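Questions we get asked about feasibility studies

What do you do all day?

Kutadik is a small consultancy that finds out whether health projects can work before somebody pays for them. At the moment that means district clinics, cold stores for vaccines and one very ambitious ambulance boat. We write reports. People read the first page and, on good days, the annexes.

How long does a study take?

For a single clinic, 4 months from signed contract to final report. Two of those months are fieldwork. The other two are spent waiting for a land registry to find a map.

Who will turn up?

Usually Ottilie Egger, who leads on finance, and Gangadharan Kartha, who deals with buildings, water and power. Johanna Pfister joins them when there are legal questions, and there are always legal questions.

Can you tell us now whether the answer will be yes?

No. We do get asked this, often by the people paying. If you already have the answer, a study is an expensive way of having it typed. 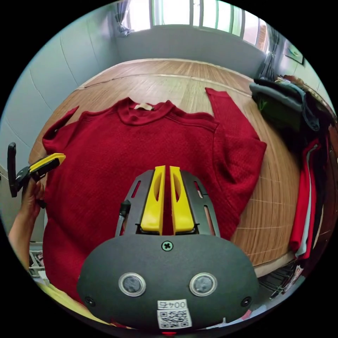

What should we have ready before the first visit?

Patient numbers for the past 2 years, staff lists with actual vacancies, electricity bills and whatever proof you hold that the land is yours. Handwritten registers are fine. In the Cuva study we worked through 429 pages of them and they were more reliable than the spreadsheet.

Do you speak to patients?

Yes, and to those who stopped coming, who tend to be more informative. Interviews are voluntary and names stay out of the report.

What happens if the study says no?

You get the same report, with the same number of charts. Most of our noes are closer to "smaller, later, and with a borehole".

Are travel costs included?

Within the country, yes. International flights are charged at cost. Extra printed copies are charged too, after one client ordered enough to furnish a waiting room.

Can we see earlier reports?

Some. The summary of the Cuva study is public and we'll send it on request. Others belong to the clients who commissioned them, and you would need to ask them nicely.

Whom do I write to?

Leopold Holzer answers new enquiries. Please put the country and type of facility in the subject line. "Urgent" on its own doesn't narrow it down.

Last updated: June 30, 2025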